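Fidlow Backdrop Stand, Wide Model
Set-up Guide, Section 4: Hanging and Dressing the Fabric

Read Section 3 (Assembling the Uprights and Crossbar) before starting. The stand must be on level ground with all leg locks closed.

4.1 Before you begin

Check that the following are within reach:

Backdrop fabric, hemmed or unhemmed
Pins or spring clips
Sandbags, one per leg assembly
Tape measure
Hand steamer (optional)

The crossbar is rated for an evenly spread load of 80 ounces. Heavy velvet and lined curtains usually exceed this rating. Weigh the fabric on a kitchen or luggage scale if the supplier does not state the weight.

CAUTION: Do not hang fabric from a crossbar that is extended past the red line. The inner tube can pull out of the collar.

4.2 Hanging the fabric

1. Lower both uprights to the first stop.
2. Place one sandbag over the rear foot of each leg assembly.
3. Find the center of the top edge of the fabric and mark it with chalk on the back.
4. Line up the chalk mark with the notch at the middle of the crossbar.
5. Fold the top edge over the crossbar by the width of one hand.
6. Fix the center first, then work outward to each end. Leave the same slack between fixing points.
7. Raise the uprights in turn, one stop at a time. Do not raise one side fully before starting the other.
8. Close the collar locks and pull down lightly on the crossbar to check that it holds.

NOTE: Hemmed fabric with a rod pocket may be threaded onto the crossbar before the crossbar is fitted. In that case skip steps 3 to 6.

4.3 Removing creases

Smooth fabric needs even tension along the bottom edge. Clip the lower corners to the uprights and steam from top to bottom. Hold the steamer head clear of synthetic fabric and test it on a corner first. Allow the fabric to cool before touching it.

For a draped look, leave the lower corners free and push the fixing points closer together. A dark matte fabric hides small folds under soft light – side light makes every fold stand out.

CAUTION: Steam can collect in the crossbar. After steaming, remove the end caps and let the tube dry before packing.

4.4 Attaching letters and signs

Use light materials only. Foam, felt and thin card are suitable. Do not attach wood, glass or metal signs to the fabric. Hang these from the crossbar with the Fidlow hook set, sold separately, and include them in the total load.

1. Lay the fabric flat on the floor and arrange the letters on it before hanging.
2. Measure the gap between rows and write it down.
3. Hang the fabric as described in 4.2.
4. Attach the largest letters first, starting at the center of the row.
5. Attach the smaller row last. A curved row is easier to place if a length of thread is pinned up as a guide.
6. Step back and check the layout from the viewing distance before pressing the fixings home.
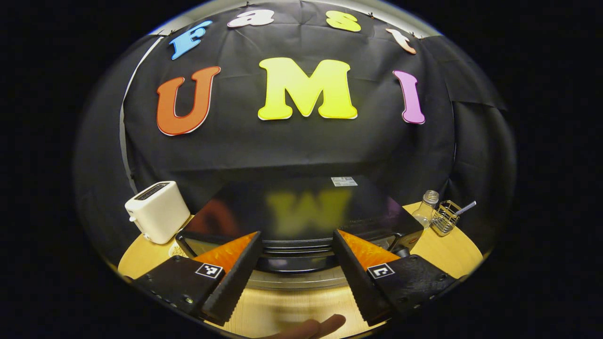
Figure 4-3. Cut-out foam letters on draped black fabric, small row over large row.

Letters may be set straight or at an angle. Light colors read best on dark fabric. If a letter sags forward, add a second fixing near its top edge.

4.5 Taking down

Remove letters and signs before lowering the uprights. Lower both sides evenly, release the fabric from the ends toward the center, and remove the sandbags last. Roll the fabric on a tube for storage. Fabric kept folded will need steaming again.

Go to Section 5 for cleaning and spare parts.

Section 4 revised 2018-08-03. Text: Johanna Strebel. Checked: Eifion Lougher.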